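I've been on a bit of a snack tub mission this May (the glamour!). Our shared table at Partington had reached the stage where you couldn't put a mug down without something crackling under it, and I kept promising to do something about it. So I bought clear plastic tubs, on the grounds that if I can see through them I might remember to use them. 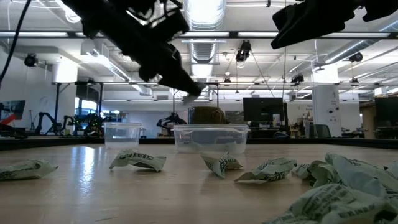 Two clear tubs and plenty of green-and-white wrappers still to tidy.

My plan is the big tub for rubbish and the little one for anything still worth eating, though I can see myself swapping them by teatime! If you've a better system over in Briltambridge, do write in. I've got 20 minutes set aside for it and I'm open to bribes, preferably edible ones.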